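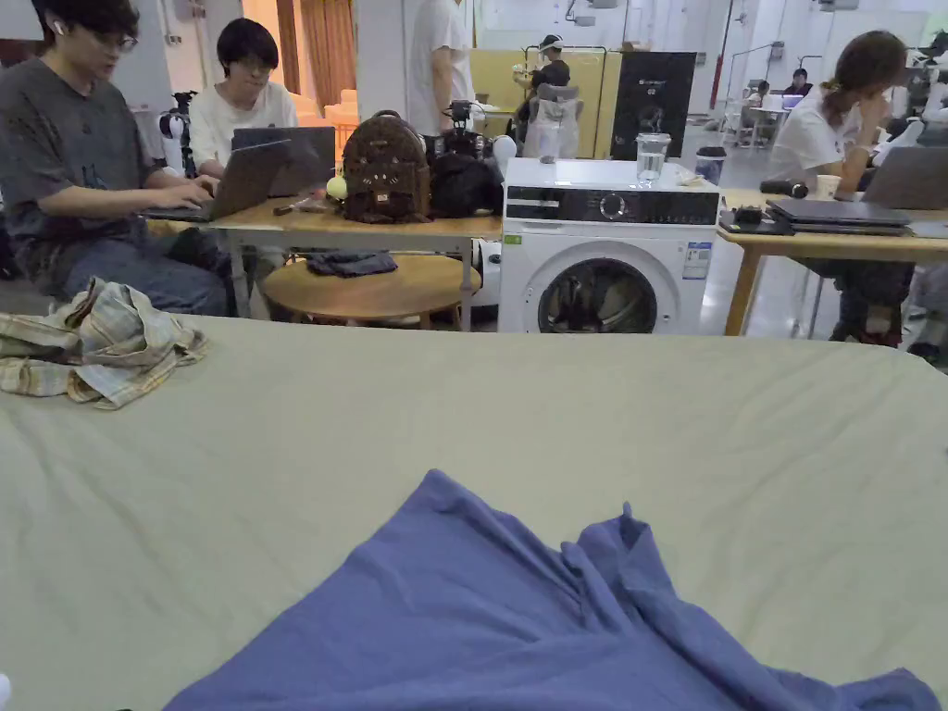 I have been told by three separate people this summer that I need a capsule wardrobe. One of them was my sister, who owns more shoes than the rest of the family put together. The pitch is that you get rid of nearly everything, keep a small set of clothes that all go with each other, and your mornings open up like a flower. I don't buy it, or at least I don't buy the version being sold. Take a plaid shirt in cream, beige and muted green, like the one bunched up on the left. By the rules of the thing it's a keeper, being all neutrals, and the crumpled periwinkle-blue one next to it is a "statement colour" and has to justify itself. I'd wear the blue one four times as often. Blue goes with jeans. Everything goes with jeans. I didn't need a course to work that out.

And there is a course, naturally. Dorian Hamel put me onto it, half as a joke, after I'd complained at lunch about having nothing clean. It comes from an outfit called Drunance and it costs 267 dollars, for which you get some videos, a workbook you print yourself and access to a members' forum. I want to be fair here, so I'll say that I watched the free introduction twice and read everything on the sales page, including the small print. I did not pay. If the good stuff is all behind the paywall then I've missed it, and somebody can write in and tell me so.

The free part tells you to pull out every garment you own and put the lot on the bed. Then you pick each one up and ask whether you have worn it in the past month. I tried this. It was a Sunday in the first week of the holidays and it was 38 degrees, so you can guess how the wool jumpers did. I hadn't worn my raincoat either. I hadn't worn the suit, which comes out for weddings and funerals and which I would be very sorry not to have when the next one turns up. The video does mention seasons, in passing, and says you can keep "an off-season box". Fine, but then the famous number on the sales page isn't the number of clothes you own, is it? It's the number of clothes you own minus the ones in the box, minus gym gear, minus pyjamas, minus underwear, minus "special occasion", minus whatever you garden in. I could get my place down to a very tidy figure by those rules without leaving my chair.

My other complaint is with the claim about time. Drunance says its members save 15 minutes every morning. I would love to know who measured that and what they were doing before. I get dressed in the time it takes the kettle to boil. If you are standing in front of the wardrobe for a quarter of an hour every day, I'd suggest it may not be the wardrobe. Most of my late mornings come down to keys, or the dog, or the Radport bus turning up early for once in its life and leaving without me.

Then there is the shopping. You'd think a scheme for owning less would involve less buying, and for the first two videos it does. By the third one you have "gaps". Your white shirt is the wrong white. Your trousers are good trousers but they don't talk to your jackets. Luckily there is a list of recommended shops, with links, and I'm fairly confident those links aren't there out of kindness. I priced up the basic set for a man my size and it went past 400 dollars before I got to shoes. My present clothes, which apparently have such trouble talking to each other, are already paid for.

What I did end up doing was much duller. I took out the things that don't fit. I took out the things with holes in places you can't mend, and two business shirts from a job I left years ago, and a pair of shorts I had only kept out of guilt because they were a present. It all went into one bag. The op shop in Breltham takes donations on weekday mornings, but ring first, they were full up after Christmas and turning cars away. They don't want anything stained or torn. The lady on the counter told me that a lot of what gets dropped off goes straight to the tip and the shop has to pay for it, so I cut the really bad shirts up for rags when I got home. One of them has already done the bike chain.

I also finally moved the hooks. For as long as I've lived here there has been one hook behind the bedroom door, and every shirt that's been worn once and isn't ready for the wash has ended up on the chair. I put up a row of them from the hardware place on Abdella Road, 50 cents each out of the odds-and-ends tub, with mismatched screws. The chair can be sat on again. Whether that lasts till August, when it's all jumpers and wet coats, I couldn't tell you, and I'd be suspicious of anyone who said they could.

A couple of people asked last time what I make of folding methods, the stand-the-shirts-on-their-edge business. I gave it a go in one drawer. It looks terrific for as long as the drawer is full. Take three T-shirts out and the rest lie down like tired kids, and you're back to rummaging. My sister uses little dividers for this. The dividers cost money too, and she has spare ones she keeps in a drawer of their own.

Dorian, for the record, signed up. He says he's finding it useful and that I should stop being such a misery about it. He was wearing the same brown jumper with the gone elbow he's had since I met him, and I asked him whether it had passed the test. He said it was in a category called "heart pieces". I've looked through the free material again and I can't find any limit on those.

Next post will probably be the tomatoes, which are splitting.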